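Back in the Practice Room 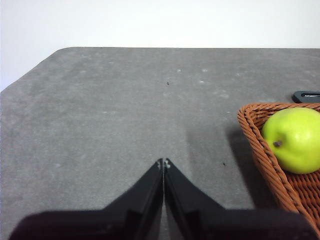
No. 29

So we finally have a set! It took us most of the spring, and I know a couple of you have been asking when we'd play again, so let me catch you up.

Barry Dobson came over in June with his old Bridard bass and a notebook full of half-finished songs, and we ended up keeping 2 of them. One is called "Clavberg" (don't ask, he liked the sound of the word) and it's the fastest thing we've ever tried. My right hand hates it. The other is a slow waltz that Jamie Inskip sings, and I get a little choked up every time she hits the last verse – which makes the backing vocals kind of a problem.

We've also been fighting with the amp again. The Amato buzzes whenever I turn the treble past halfway, and I've swapped the cable, the tubes and the pedal order. Still buzzing. If any of you have owned one, please write and tell me what you did about it.

Recording is next. We're pressing 300 copies of the EP, and Jamie wants to do the sleeves by hand. I said yes before I thought about how long the glue takes to dry. The working title is "Dretdale", after the street where we first rehearsed, though Barry still votes for something shorter.

First show is at eight in the evening at the usual place, and I'll post the date once the poster is done. Bring earplugs for the Clavberg song!

Contact | © Back in the Practice Room | Back to top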